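Local History and Place Names > Towns and Districts
Thread: Where did the name Prutmont come from?

gravelroad62
I'm putting together a page on Prutmont for the district website and I'm stuck on the name. The sign at the rest area says it was called Brabec until the railway arrived, then renamed after a surveyor. The 1970s shire booklet says Brabec was a separate settlement 12 km to the east. They can't both be right.

tilly_m
The booklet is closer. Brabec was the river crossing and had the first post office. When the line went through on the other side of the hills, the post office moved to the new siding and kept its old name for a few years. So for a while there were two places using it.

oldsiding
I don't agree that there were two. My grandfather's rates notices have Brabec crossed out and Prutmont written in by hand, same lot number, same street. The land didn't move.

tilly_m
Same lot number doesn't prove much. The lots were renumbered when the council offices shifted. Chutima Sangkhawat covers it in her history of the district, in the chapter on the railway.

gravelroad62
Thanks, I'll get that through the library. I've brought the box of family papers down from the cupboard as well, so I'll check our own notices tonight.
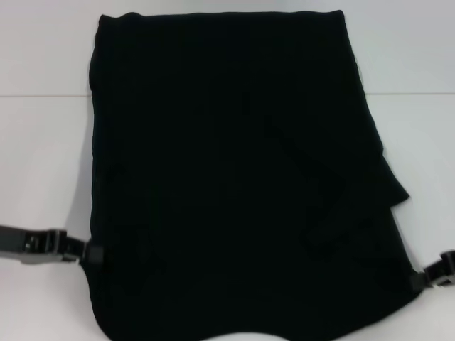
Was Prutmont ever the seat of the district?

For nine years it was, until the court and the land office were moved to the larger town on the coast.

oldsiding
Nine years if you count from the gazettal. The court was sitting there before that. I'd put the start at the first July session.

ferrywharf
Population might help sort out the two-town question. The plaque at the hall gives 2,000 at the peak and the booklet gives 2,990. I always took the bigger figure to include the farms and the old crossing.

tilly_m
That's how I read it too. The plaque is for the town only.

oldsiding
Fair enough on the population. I still say the surveyor story is wrong. There's no surveyor by that name on any of the early plans I've looked at.

gravelroad62
I'll leave the surveyor off the page for now and put both versions of Brabec in, with the sources.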